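Robot Learning in Practice
Handout 7: Gathering demonstrations on the Stala bench
June 27, 2023

Before you come
Read Handout 6 again, mainly the part on time stamps. Bring the yellow record sheet you were given in the lab induction. If you missed the induction you can watch, but you can't drive.

Why we start with the data
Most of you chose this module because you want to train something, and you will! But a policy copied from demonstrations can only be as good as the demonstrations, and this is the part of the subject I enjoy most. You sit down, drive the arm through a job yourself, and find out how much your own hands know that you have never put into words. How far do you open the fingers before you go in? When do you slow down? All of that ends up in the recording whether you meant it to or not.

The job this term is computer disassembly. We picked it in March after a long argument between that and folding towels, and I'm very glad we did. A PC case is full of narrow gaps, springy latches and cables that never lie the same way twice, so a learner has plenty to get wrong.
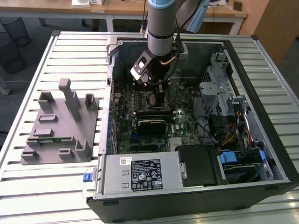

Figure 1. Arm over the open tower, side panel off. The fixture plate is on the left.

Setting up the bench
Lay the tower on its side with the inside facing up. Start Flilov (the recording program) before you switch the arm on, or the first joint readings go missing. Check that both camera views are live, bench and wrist. Then move the arm to its home pose and press Mark.

Shift the case a little between episodes. A few centimetres and a slight turn will do. Last year's group kept theirs in exactly the same spot for two whole sessions and got a lovely policy that reached for thin air as soon as the case was nudged. It was a great lesson, though a slow one.

What counts as an episode
One episode is one sub-task, from home pose to home pose. Opening a latch is an episode. Opening a latch, changing your mind and going for a cable is a mess, and Brorell will refuse to label it. Each pair records 48 episodes over the fortnight. With the earlier cohorts' work, that should take the shared set past 800, which is enough to try something really interesting in the second half of term.

Keep the failures. If the fingers slip, carry on and try again within the same episode, then tick "recovered" on your sheet. Recoveries are gold dust: a learner that has only seen perfect runs has no idea what to do after its first small mistake.

The wrist view
The bench camera is good for the large movements, but once the gripper is down inside the case the arm hides a lot of what matters. For close work the wrist camera comes into its own. Spend a few minutes just driving with it before you record anything. The steep angle feels odd at first and then, quite suddenly, it doesn't.
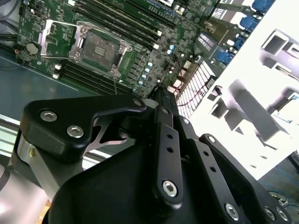 Figure 2. Wrist view over the motherboard. CPU socket open, retention lever swung out.

Look at how bright the white bracket on the right comes out. Glare like that can swallow an edge, so try the lamp in more than one position over your session and write down which you used. We want variety in the lighting, with a note of it.

Labelling
Do it the same day. Brorell asks for the sub-task, the outcome and one line of free text. Please use the free text! "Came in too low, backed off" is worth far more to the next person than "ok".

Hand in
Yellow sheet, Brorell export, and half a page on the one episode you found hardest to drive. Upload everything to your pair's folder on Laur.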